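Seppälä hand-guided teaching kit, reviewed by Lleucu Jenkins

Guiding is light and predictable. I recorded 67 demonstrations of moving a pillow on a white tufted seat, and replay was steady until the gripper came in low over the seams. 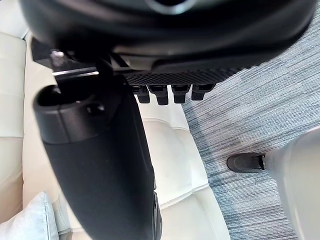 Wrist camera

The view is usable, but the gripper takes up much of it. The pale blue pillow sits in the bottom left corner, so I would want a wider lens. At 675 pounds, fair value.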